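Foro Floreletti > Manualidades y juego en casa > Mesas y rincones

Tema: Forrar la mesa de juegos con tela verde de pelo, ¿grapas o cinta?

mesadecamilla
Mensajes: 378
6 de enero de 2025

Buenas. Estoy montando una mesa para que los niños jueguen a clasificar cosas: fruta, comida de juguete, material de clase, lo que haya. La mesa es de las de toda la vida, con las esquinas redondeadas, y el tablero hacía un ruido insoportable cada vez que caía algo encima. Compré en Wolska un corte de 205 cm de la tela verde que llaman Turka, una especie de moqueta fina con pelo. Me salió a unos 13 euros el metro.

De momento la tengo solo puesta por encima, con cuatro tiras de cinta de doble cara. He estado probando con lo que tenía a mano: una mandarina, un cuenco de plástico azul claro, el borrador de la pizarra blanca y un trozo de gofre de juguete.
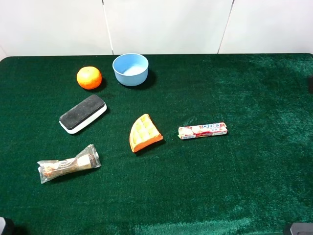
Las dudas que tengo son dos. La primera es cómo fijarla. Con la cinta aguanta si no tiras, pero en las esquinas se me levanta, y grapar por debajo me da pena por el tablero, que es bueno. La segunda es si merece la pena poner una espuma fina entre la tela y la mesa o si con el pelo ya basta para el ruido. Leo opiniones.

hilo_y_dedal
Mensajes: 1.104

Grapas por debajo y te olvidas. En las esquinas redondeadas no hagas un pliegue grande. Haz varios pequeños, tirando poco a poco, como cuando tapizas un asiento. Si haces uno solo te queda un bulto que se nota con la mano.

Espuma yo no pondría. Las piezas altas se vuelcan en cuanto alguien se apoya en la mesa.

tizaypizarra

No estoy de acuerdo con las grapas en una mesa de niños. A la que se mancha hay que lavar la tela, y si está grapada no la quitas en todo el curso. En mi clase usamos goma cosida al borde, como una sábana bajera. Se pone y se quita en un minuto y en las esquinas ajusta sola.

Y cuidado con el borrador. Si es de los de fieltro y está usado, suelta polvillo de rotulador y ese polvillo en una tela de pelo no sale con nada. Yo lo sacaría del juego o compraría uno nuevo.

hilo_y_dedal

Lo de la goma está bien para una sábana. En una tela con cuerpo se arruga el canto y además la superficie queda floja. La tela floja hace olas y ahí no se sostiene nada.

tizaypizarra

La mía no hace olas. Hay que cortarla más justa que una sábana y coser la goma estirada.

mesadecamilla

Gracias a los dos. Lo del polvillo no lo había pensado, voy a pasar un trapo blanco por el borrador a ver qué suelta.

De la espuma me habéis medio convencido para no ponerla. Ayer dejé caer unas cuantas piezas desde un palmo y con la tela sola el golpe suena apagado.
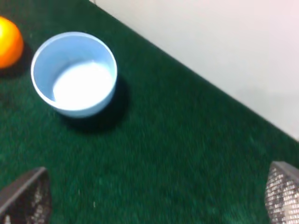

El otro asunto es el recipiente. Los niños tienen que acabar metiendo las cosas en algún sitio y no sé si quedarme con este o buscar una bandeja. El cuenco es de un azul muy pálido y sobre el verde oscuro se distingue bien de lejos, y eso me gusta. Lo malo es que parece más ancho de la boca que de la base, y con esa forma no sé cómo se va a portar cuando un niño se apoye en el borde. ¿Alguien ha usado cuencos así sobre tela?

gofre_con_nata

Hola, yo tengo la misma tela para un rincón de cocinita. Los cuencos de plástico ligeros se mueven si la tela no está tensa. Con la tela bien fija, nada. Puedes pegarle por debajo un círculo de velcro de la parte áspera, que agarra al pelo y se despega sin romper nada. Prueba antes en un retal, porque a veces se lleva algo de pelusa.

Para la comida de juguete mira las cajas surtidas de Boychuk, los gofres vienen sueltos y por cuartos. Los cuartos son lo mejor, porque los juntan y hacen la rueda entera.

tizaypizarra

Lo del velcro lo he probado y a mí me dejó calvas en la tela. Será que la mía es peor.

Yo cambiaría a bandeja con borde bajo. En un cuenco las cosas acaban amontonadas y el que viene detrás no ve lo que hay dentro. Para clasificar necesitas verlo.

lamariadelpiso4

Depende de la edad. Con los de 2 años, cuenco siempre. Les gusta meter y sacar, y la bandeja la vuelcan. Para mayores, bandeja.

Otra cosa, ¿la mandarina es de verdad? A los pequeños yo no les dejaría fruta de verdad sobre una tela que no se puede pasar con bayeta. La aprietan.

mesadecamilla

Los míos son mayores que eso, pero viene mi sobrino los fines de semana, así que supongo que tendré las dos cosas, cuenco y bandeja. La fruta la cambiaré por una de plástico en cuanto encuentre una de tamaño parecido.

He mirado el cuenco con más calma, porque me preocupaba que se quedara marcado con el uso. De rayas no me he fijado en ninguna seria. Lo que hay en el fondo son unos puntitos oscuros muy pequeños, no sé si polvo o del propio plástico. 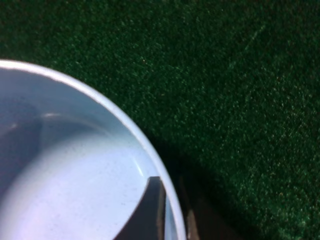

El borde y el fondo del cuenco azul, vistos desde arriba.

Si alguien sabe con qué se limpian esos puntitos, que lo diga. Agua y jabón es lo siguiente que voy a probar.

gofre_con_nata

Si es pelusa de la tela, con un paño húmedo se va. Las telas nuevas de pelo sueltan bastante las primeras semanas. Pasa el aspirador con el cepillo suave antes de fijarla y otra vez después.

hilo_y_dedal

Bicarbonato y un cepillo de dientes viejo, sin apretar. Y si es del plástico, déjalo estar.

Sigo diciendo grapas, por cierto. Si te da pena el tablero, corta un contrachapado a medida, forra el contrachapado y lo apoyas encima de la mesa. Se levanta entero y la mesa ni la tocas.

tizaypizarra

Eso sí me parece buena idea. Pesa, pero para una casa vale. Ponle topes de goma por debajo para que no patine.

mesadecamilla

Me quedo con lo del contrachapado. Con el corte que tengo me llega de largo, de ancho tengo que medir otra vez. Lo haré en febrero, que antes no tengo hueco, y hasta entonces sigo con la cinta. ¿De qué grosor lo cogeríais, para que no se combe?

hilo_y_dedal

No bajes del que usan para traseras de armario bueno. Llévales la medida y que te lo corten allí, con las esquinas redondeadas ya hechas si tienen plantilla.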